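Tinberg Shared Workshop
Minutes of the arm build group, 28 September 2018

We got going a little late because the kettle was on and the big table still had somebody's bookcase on it, but it was a good turnout and a friendly evening all the way through. The minutes of the last meeting were agreed, with one correction: the power supply was lent to us by the Narkar club and is not ours to keep, however nicely it fits in the cabinet.

1. Money and parts
The kitty stands at $1,000 even, after the bearings were paid for. Petkov quoted $50 for cutting the second base plate, and everybody thought that was very fair, so we said yes on the spot. Grutent still owes us a replacement motor for the wrist. The last email from them was polite and said nothing much, and we agreed to write again and then telephone if that gets us nowhere.

2. The real arm
The shoulder went together last week and moves smoothly by hand, which got a small cheer! The elbow is another story. There is play in it that you can feel with two fingers, and we talked for a good long while over whether to shim it or print the housing again. In the end we went with printing it again, a bit thicker at the bolt holes. The cable run down the back was also looked at, and it needs more slack (those of us who remember the January mishap were quite firm on this).

3. Where it will live
A long and cheerful discussion. Half the room would like the finished arm on a rolling cart so it can be shared between benches, and the other half want it bolted down and left alone. We'll try it bolted first, on the short bench by the door, and talk again once it can lift a mug.

4. The simulated kitchen
We have been practicing reach in software while the elbow is sorted out, and the new kitchen was put up on the big screen for everyone to see. The double sink came in for a lot of praise, and so did the stone backsplash. The tall faucet is the thing to worry over, as it stands right up behind the divider with its spout out over the left basin. We agreed to plan moves into the right basin first and leave the left one until the path planning is better behaved.
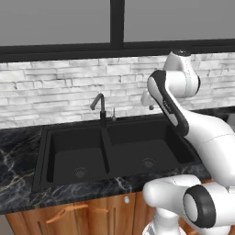

5. Next steps
Print the new elbow housing and bring it along, even if it comes out ugly. Order the cable sleeve, 12 feet of it. Write to Grutent. Save a copy of the kitchen file on the shared drive before anybody starts moving the faucet. Please also put the hex keys back in the tray, in order if you can bear it.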